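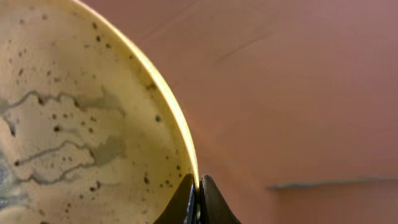

Las ponedoras de Flevwood tendrán suelo antes de que acabe diciembre

Os lo cuento porque llevo toda la semana con el teléfono echando humo: Flevwood, la granja de ponedoras que está pasado el desvío de Ham, va a quitar las jaulas que le quedan. ¡Todas! Me lo confirmó ayer Gyu-bin Ra, la encargada, mientras yo intentaba tomar notas de pie junto a la nave dos con un viento que se llevaba los papeles.

La granja tiene ahora mismo 2952 gallinas, repartidas en dos naves. La primera ya funciona en suelo desde la primavera pasada (fui a verla entonces y salí con paja hasta en los bolsillos). La segunda seguía con las baterías de siempre, que ya estaban cuando yo iba al colegio y pasábamos por allí en el autobús. Esas son las que se desmontan ahora, por tramos, empezando por el fondo.

Gyu-bin no quiere correr. En la primera nave, me contó, metieron a las aves de golpe y las primeras noches fueron un lío tremendo: no sabían subir a los aseladeros, se amontonaban en una esquina y hubo que ir cogiéndolas a mano, con una linterna frontal, hasta pasadas las once. «Acabé soñando con gallinas», me dijo. Esta vez van a entrar en grupos de 100 y no se moverá el siguiente hasta que el anterior duerma arriba. También han cambiado los nidales, que ahora llevan una alfombrilla más blanda, y la rampa tiene menos pendiente.

El precio del huevo, que es lo que me preguntáis todos, sube un poco. La docena de la nave uno se vende ya en la tienda de la granja con la etiqueta nueva, y la de la nave dos seguirá con la antigua hasta que salga la última jaula. No se van a mezclar las dos producciones en ningún momento, así que durante unas semanas habrá dos montones distintos en el mostrador. Fijaos en el código impreso en la cáscara: el primer número es un 2 si vienen del suelo y un 3 si vienen de jaula.

Con las obras cambia también el horario. La tienda abrirá solo por la mañana, de nueve a una, y el camino de atrás quedará cortado para los coches. Se entra por el portón verde, el de la báscula. A los que vais en bici os dejan pasar igual, pero hay que bajarse en el paso de los camiones (a mí ya me llamaron la atención una vez, con toda la razón).

En el obrador de la granja, donde hacen las natillas y los flanes, no se para ningún día. Siguen cogiendo encargos por teléfono y el flan grande hay que pedirlo de víspera.

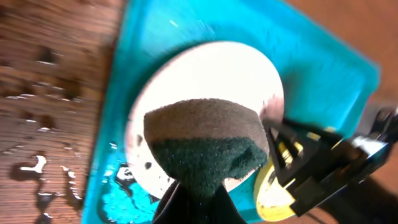

Quién compra las jaulas viejas

Una parte se va a chatarra y otra se la queda Nusirgate, la empresa que está haciendo el montaje, que aprovecha los comederos y las cintas. El material nuevo lo sirve Raltumau y llegó en dos camiones; el segundo se quedó atascado en la curva de la acequia y tuvo que sacarlo un vecino con el tractor. Yo me lo perdí y me da una rabia...

En total hay 87 módulos de nidal por montar. Cuando estuve allí tenían levantada la primera fila y faltaba todavía tirar la línea del agua. El electricista andaba peleándose con el regulador de luz, el que hace que amanezca y anochezca poco a poco dentro de la nave, porque se encendía todo de golpe y así no hay gallina que se acueste tranquila.

Le pregunté a Gyu-bin si después vendría el parque exterior. Le gustaría, y se le nota, pero la parcela de al lado está arrendada y no quiere prometer nada. Lo que sí va a hacer es plantar moreras a lo largo de la valla, que dan sombra y además tapan un poco el ruido de la carretera.

Si alguien quiere gallinaza para el huerto, la están dando en sacos junto a la báscula. Llevad guantes y una lona para el maletero, que yo la primera vez no llevé y todavía me acuerdo.

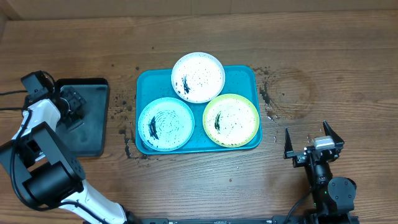 Tres platos en una bandeja turquesa, sobre una mesa de madera.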